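Prindberg Open Day: What We Learned About Paint, Parking and Other People's Renovations
Posted 23 May 2022

We run a two-person painting and restoration outfit and we don't get out much. So when Prindberg, who supply most of our exterior coatings, announced an open day at their works, we knocked off early, left a half-stripped verandah under a tarp and drove 100 kilometres to look at tins.

Parking was in a paddock. It had rained. I will say no more about the paddock except that the ute is now two colours, neither of them ours.

Inside it was all very civilised. You signed a sheet, received a lanyard and a paper cup, and were sorted into groups by the colour of a dot on the lanyard. The dots were mushroom, oatmeal and a third one that was also oatmeal. This is a company that sells 1,820 colours, and I'd have thought they could spare us a red.

The tour began in the tinting hall. For anyone who has ever waited at the trade counter while a lad prods a touchscreen, it was good to see where the formulas come from. They keep painted boards going back decades, and if you bring in a flake of your client's old weatherboard they'll try to match it. I had brought a flake. So had everyone else in the mushroom group, and we stood there holding our little sandwich bags like kids at show and tell.
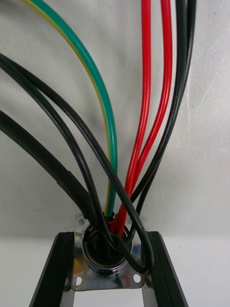

Mine came back as a near match for Hillex Heritage Cream, a colour I have been telling the client for three weeks it definitely wasn't. We'll be having that conversation on the verandah.

Next came the weathering yard, which was the part I'd gone for. Racks of timber samples facing north, some primed properly, some primed the way people do it on a Sunday afternoon. The oil-based primer under two acrylic topcoats was holding up nicely on the cedar. The boards with no primer on the end grain looked like stale pastry. If you take one thing from this report, paint your end grain. We've been saying it to customers for years and it was lovely to be proved right by a rack.

The guide put the oldest boards at 2,000 days outdoors. I've had marriages recommended to me on less evidence.

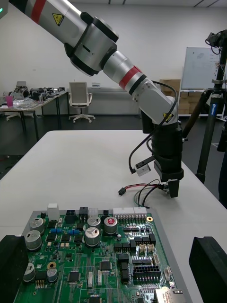 Robot arm over the big white table, open day.

Lunch was a sausage in bread, with onions if you got in early. We didn't. There was a demonstration of the new Varma stripping gel alongside, which put some people off their sausage. It goes on thick, you cover it with film, and overnight it's meant to lift the lot down to bare wood. Their test door had been started the day before and came up well on the flat panels. In the mouldings they still went at it with a scraper and a bit of swearing, same as the rest of us. We bought a tub anyway. It was 31 dollars at the open-day price and I am weak.

The afternoon talk was on lead paint, and it should be compulsory. Plenty of renovators in the room admitted to dry sanding pre-war windows, and you could hear the presenter breathing through her nose. Test first, wet sand, bag everything, wash your overalls separately. The handout is better than most, and we've pinned ours up in the shed. 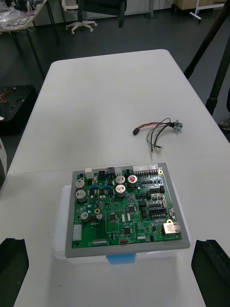

Then a rep from Fundier got up to talk about sash window hardware and went twenty minutes over. I enjoyed it, but I like sash windows. The couple beside me had come for a feature wall and were visibly reconsidering. He did have a neat spring balance for people who can't face re-cording, and a brass lift I'd happily put in a Federation place if the client was paying.

Was it worth the drive? For the weathering yard, yes. The showbag had a stirring stick, a fan deck and a cap that fits no human head. They're running another one in October, bookings through the trade counter. Wear boots, and eat before you go.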